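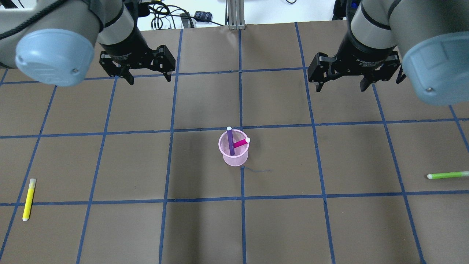 Visit report: Koech sorting room, Gavham

Print this page | E-mail this page

I visited the Koech site at Gavham on February 18, 2022, to look at bench layouts for small stationery. Wanda Jakubowski showed me the benches and answered questions for most of the morning.

The work surface is brown paper, marked into squares with blue tape. Paper goes down first, tape second. Koech buys the paper in 100-meter rolls and replaces a sheet when the tape starts to lift – up to 5 weeks in normal use. Scuffed squares are not patched.

A pink mesh pen cup stands at the center of the grid, just below the middle tape line. It held a purple marker and a magenta one, the purple nearly upright and the magenta leaning on the rim. A yellow highlighter lay flat toward the left side. The perforated wall of the cup lets some of the contents show through, a point in its favor for quick checks.

The task is to return loose pens to the cup. Jakubowski records the starting square of each pen on a paper form. The February log had reached entry 126 when I saw it.

We also discussed cup weight. Light cups tip when a pen goes in at an angle, and Pedden supplies a heavier type – catalog item 1199 – that I have asked to borrow. The Stilania bench is to be visited separately.

Print this page | E-mail this page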